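Home Robots and Shop Automation > General Talk
Thread: Can any of these things do a real chore yet?

hurkus_bench
Thursday shift, long post, get a coffee. My sister-in-law asked me over dinner when she could buy something that would wipe down the kitchen, and I gave her such a mushy answer that I've been chewing on it ever since. I work with a two-armed setup at Trallwood, mostly on small tidy-up jobs, and the one we keep coming back to is cleaning a whiteboard. A little tabletop board on a stand, a board eraser, two arms and plenty of room. My nephew could do it at four years old (he did, with his sleeve).
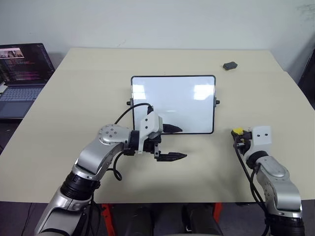 And it still takes us more thought than you'd believe. The board has those knobs on its sides for the stand, so it can tip on you if you lean on it in the wrong spot. One hand has to steady it while the other does the wiping, and the two have to agree on how hard they're pushing. Then there's the shine – a glossy board throws the ceiling lights right back, and a bright patch can look an awful lot like a clean patch when you're trying to judge whether there's marker left. So my question to all of you is whether you'd count this as a chore a machine can do. I go back and forth, and I'd love to hear from the shop-floor folks as well as the kitchen dreamers.

dovetail_deb
Oh, I love this question! I'm going to say no, and I say it with affection. Wiping a board is one motion out of a chore. The chore at my house is noticing the board is dirty, finding the eraser (under the couch, usually), deciding whether my husband still needs the grocery list that's on it, and then wiping. Your arms get everything laid out on a nice clear table. I'd be pretty good at housework too if somebody set it up for me like that.

millwright_ray
Have to disagree with Deb a bit, friendly as ever. I've been on shop floors most of my life and everything we ever automated was set up nicely first. We had a packing line at the Troltendale plant that did 1,300 cartons a shift and it couldn't have picked up a pencil. Did it do a chore? You bet it did, my back can testify. If the board is always in the same place and it comes out clean, I call that done and go have lunch.

hurkus_bench
Ray, the "always in the same place" part is where I get stuck, because nobody in a house puts anything back in the same place. We started turning the board and moving the eraser between tries for exactly that reason. Out of 100 tries in May we had 43 I'd have been happy to show my sister-in-law. Some of the others were a smear left along one edge, which my own kids would call finished.
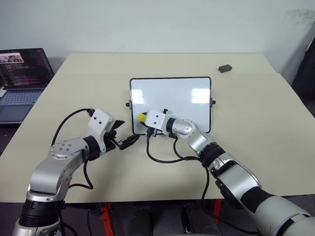 Both arms at the board, with the eraser over on the right side of the table.

ratanaporn_k
43 is better than I expected, to be honest with you! I do hotel housekeeping supervision and I train new people every season, and the first week is mostly smears along one edge. The difference is that I tell a person once and they fix it in the next room too. Can yours carry it over from a whiteboard to, say, a bathroom mirror?

hurkus_bench
Not without a good deal more practice on mirrors, no. Some of the wiping motion might carry over, but I wouldn't promise you the rest.

ratanaporn_k
Then I'm with Deb, for my job anyway. I don't have a day where all the mirrors are the same height.

dovetail_deb
Welcome to the club, we have snacks. Ray, what about folding towels? Would you call that one done if the towels all came out of the dryer flat?

millwright_ray
They never come out flat, Deb, you got me there. I'd still take a machine that did the boards in our break room. We have 2 of them and I don't believe either one has been properly wiped since they went up.

hurkus_bench
Ray, are they screwed to the wall or on a stand? If they're fixed to the wall I'd say you're closer than I am, with no tipping to worry about. Send me the height off the floor when you get a chance and I'll see what reach you'd need.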